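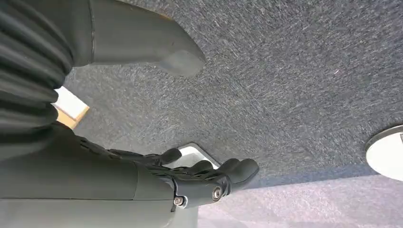

Does the rye starter need feeding twice a day in this heat? Twice, for now – at one feed it was sour and flat by evening, and at two it doubles and smells like apples again!

2 Aug 2025. Loaf 69, the Skalville rye, 80 percent hydration. Best crumb so far. 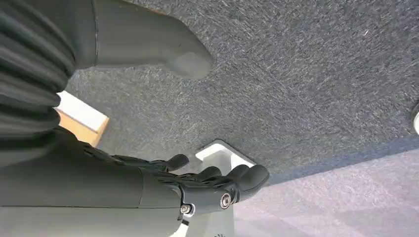 Bulk went fast, so I shaped early and put it straight in the fridge overnight. Baked in the Harkeck pot, lid off for the last stretch. Internal temp 209 F when I pulled it.

Crust is dark and crackly and I love it. Bottom a bit thick – try a tray underneath next time.
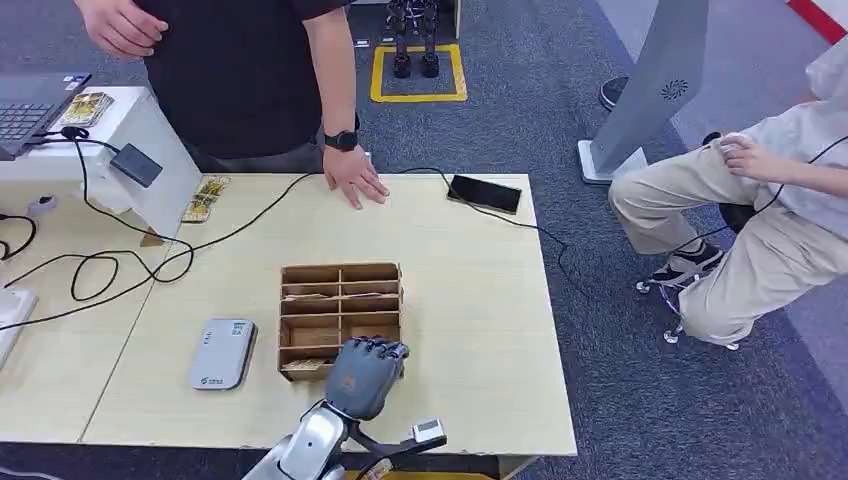

Grallum flour is nearly gone. The new sack is a coarser grind, so hold back some water on the first mix and add it by feel. Caraway test waits until September.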